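Bratdale Community Lunch Club
Progress report to the Gaillard Fund, second half of the grant

Dear friends at Gaillard,

It hardly seems possible that we are writing to you again already, but the calendar insists, and there is a good deal to tell. When we sent the first report we were still cooking in the church basement with one working oven and a great deal of hope. We are now settled into the old Jilus building on the corner, the ovens all light when asked, and lunch goes out at noon as promised in the application, give or take the odd slow pot of beans.

Let us start with the figure you asked for. There are now 129 people on the membership list, which is everyone who has eaten with us at least once and left us a name. Most are over seventy and live alone, though we have been pleased to see younger folks coming in too, several of them looking after a parent and glad to have a hot meal they didn't have to plan. Our target for this stage was lower than that, and we will admit we set it on the cautious side after the slow winter.

The move itself took longer than we told you it would. The building needed a new grease trap before the county would sign off on the kitchen, and the first plumber's quote was so far over our budget line that we had to go back out and ask again. That cost us three weeks. We used the time to sort out the pantry shelving and to finish the food handling course, so it was not wasted, but we did serve cold lunches for longer than anybody wanted, and we heard about it from the members (kindly, for the most part).

Once the hot meals came back, so did the crowd. We had planned on one sitting and very quickly found we needed two, the first at noon and a second at a quarter to one. The second sitting has turned into the chattier of the two, and people tend to stay on for coffee until we start stacking chairs around them. We would like to keep it that way, even though it means a later finish for the kitchen. 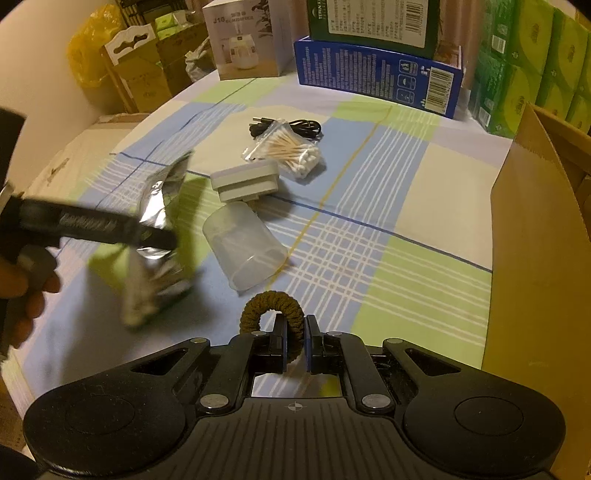
The dining room has been the happiest surprise of the year. The old basement echoed so badly that members with hearing aids used to take them out before the soup, and we lost a few people over it. The new room has a lower ceiling and heavy curtains, and conversation is possible again from one side of a table to the other. Two members who had stopped coming are back with us, and one of them has brought her sister.

Transportation is where we are struggling, and we want to be plain with you about that. We have seven drivers on the list, all using their own cars, and gas has eaten through the mileage line faster than we budgeted for. The Endura estate, out past the creek, has no bus after eleven in the morning, so anyone living there needs a ride both ways. At present we have 20 people waiting for a regular seat in a car. We have been in touch with the senior center about sharing its van in the middle of the day, when it mostly sits in the lot, and the conversation is going well, but the insurance question is still open – and we would not want to promise you something that rests on somebody else's policy.

On the money side, the kitchen work came in over and the groceries came in under, thanks to a good run of donated squash and potatoes in the fall. The full breakdown is in the attached sheet. With your permission we would like to move what is left in the grocery line across to mileage, which would carry the drivers through to the end of the grant. If you need that request in a separate letter, just say so and we will get it to you.

Before the next report we plan to settle the van arrangement one way or the other, try out a vegetarian main dish once a week, and open through May without the usual spring break, which the members asked for very firmly at their meeting.

You are welcome at lunch any time you are passing through Bratdale. The second sitting usually has a chair or two free, and there is generally pie.

With warm thanks,
The Bratdale Community Lunch Club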